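Mavden (robot)

Mavden is a two-armed kitchen robot built in a shared workshop in Diltmont by Ezekiel Holloway and Lech Kozłowski. Its tasks are tried in simulation before they are run on the hardware.

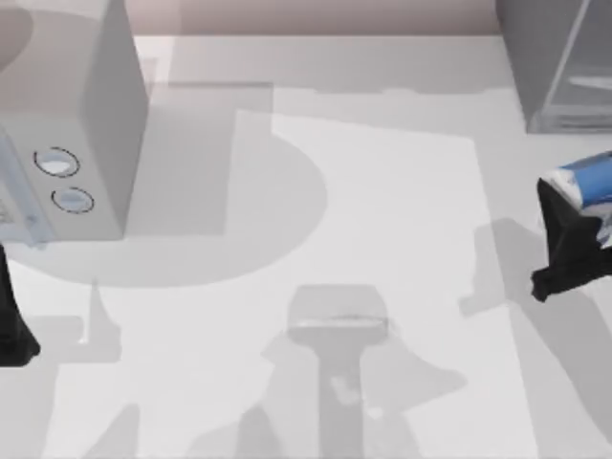
Simulated kitchen counter with both grippers in view; the right one is holding a blue and white object.

Design

The arms are bolted to a steel bench frame and driven by 14 hobby servos, seven to each side. Each arm can lift up to 70 grams at full reach. The upper links were cut from aluminum tube, and most other parts were printed in the workshop. Zoltán Antal wrote the control software, which runs on a used desktop computer under the bench.

Simulation

The simulated kitchen, called Ulholm, was modeled by Tavion Pruitt. It has a pale counter, a mauve wall and a box-shaped appliance with two round knobs. Joint limits are copied from the real arms and updated when a servo is replaced.

See also

Mbeki (gripper)
Hobby servo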